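Groups > Wuruvmont Toy Library > Meeting notes

Search this site Enter keywords Go

We use cookies to remember your settings. Accept Manage

Notes from the toy library meeting, 30 July 2019

I said I'd have these typed up the same night and then I fell asleep on the couch, so sorry for the wait! Heather Laing ran things and I took notes, badly, on the back of a flyer. If I've got you wrong, write to me and I'll fix it.

We started with the opening hours, which took up half the evening. The Falten side of town wants a later evening session and I can see why — if you work until six you can't get to us before we lock up. Noémie Li offered to stay until 9 on a trial basis if a second person stays with her. I put my hand up (I live across the street, so I can hardly complain). We'll try it until the end of October and then look at it again.

Late returns next. We have 83 member families now, and I was pleased with that until Heather read out the overdue list. Most of it is puzzles. We talked about fines and I was against them, loudly, and I think I wore people down. We agreed to send a friendly reminder after two weeks and a phone call after that. If a family still has something out after the call, they can't borrow again until it comes back. Noémie is writing the reminder and I've begged her to keep it short.

Then the shelving. The Urquhart Street storeroom is dry again but the old shelves lean, and I don't want anything heavy on the top ones until they're fixed to the wall. Heather has a price from Gotard for new units and thought it was high. She's going to ask what it would cost without delivery, and we'd find a van ourselves. No vote on this yet.

Missing pieces! My favorite subject, as you know. I asked again for a piece count on the lid of every box, and this time it passed, with one person abstaining and one person out getting coffee. I'll do the labels. Please check the count at the desk before the family leaves, even when there's a line. We also went back and forth on whether odd pieces should live in one big tub or be sorted by kind. The big tub won, for now.

We're raising the yearly fee to $20 for new members. Current members stay on the old rate until they renew. I wanted a discount for grandparents and was asked to bring a proper proposal, so that's on me for next time.

Last thing was the fall swap table. Bring clean toys only, and nothing with a battery door that won't close. Noémie has the sign-up sheet.

We finished late and I forgot to write down when. 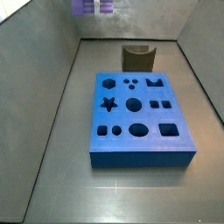
Blue foam shape sorter.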